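Can a Machine Tidy Up Yet? Your Questions, Our Best Answers

Updated April 2026

We get a lot of mail at Culto about chores and machines, mostly from people who have stepped on a toy block at night and would like somebody or something else to deal with the rest of them. These are the ones that come up most, answered as plainly as we know how.

Can I buy a robot that picks up toys?

Not one we would recommend for an ordinary family room, I'm afraid. There are arms that can pick up a block and drop it in a bin, and they do it pretty well on a table where everything is within reach. Your living room has a couch, a dog, a sock under the couch and a child who wants the blocks back out again, and that's a much taller order.

Why does everybody start with blocks and a bin?

They're cheap, they don't break, and you can dump them out and start over as many times as you like. It's also a real chore that all of us recognize – we've probably each done it 646 times. Our Tannous project works on just this kind of cleanup, with two arms sharing the one table.

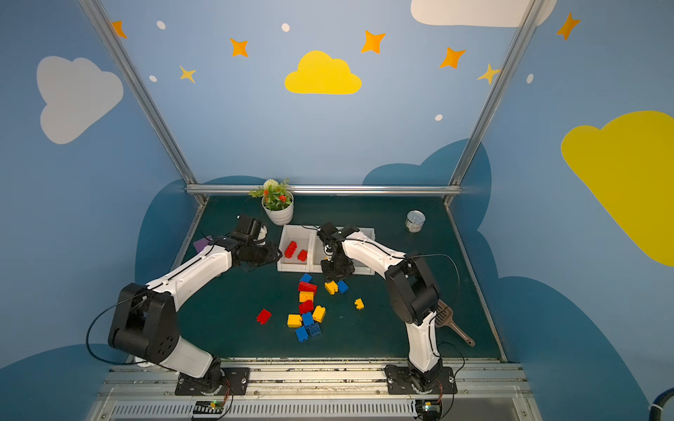

Two arms, a divided bin, and blocks still to be put away.

What's so hard about picking up a block?

Getting hold of one block that stands by itself is the friendly part. A heap is another matter, with pieces leaning on each other at all sorts of angles, and if you nudge one you may well move its neighbors too. Then there's the side of the bin to keep clear of, and shiny plastic throws back light in a way that can confuse a camera. You and I sort all this out without a thought, usually while talking on the phone!
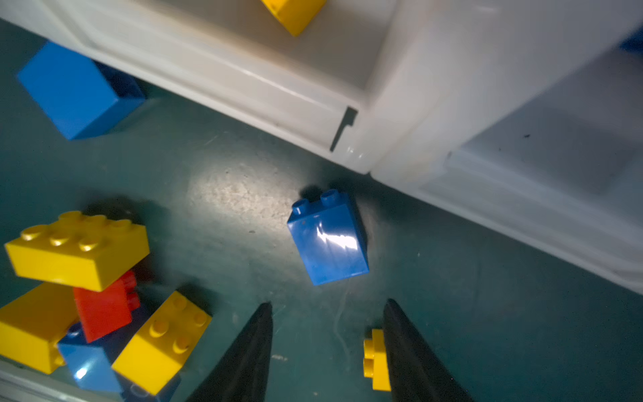

One blue block standing in the open, with a heap beside it and the bin close by.

How fast is it?

Slower than you. In our last long round of practice, which we called Palline, we made 587 attempts at moving a single block into a bin, and 329 of them went through without a person stepping in. A good try took up to 8 seconds. A grown-up with two free hands could clear the table while the arms were getting going, and a motivated five-year-old might beat them as well (motivated being the important word).

Does it squeeze too hard?

People ask this a lot, and it's a fair worry. 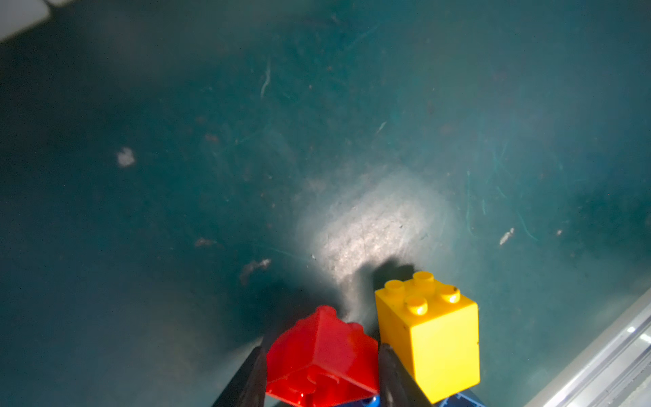
Hard plastic is forgiving, so a simple pair of fingers closing from both sides will do nicely for a block. A ripe peach or a wine glass needs a much lighter touch, and I wouldn't hand over either one just yet.

What about laundry, dishes and the shop floor?

Shop floors are well ahead of homes. If the same part shows up in the same spot all day long, a machine can move it, and plenty of them do. Mixed parts in a tub are harder, for much the same reasons as the heap of blocks. Laundry is floppy and dishes are slippery, and we're still learning about both. Our Fosunico notes on folding towels should be ready in June.

Should I wait before buying a toy bin?

Please don't wait! Get a wide, shallow one with no lid, and put it where the kids play.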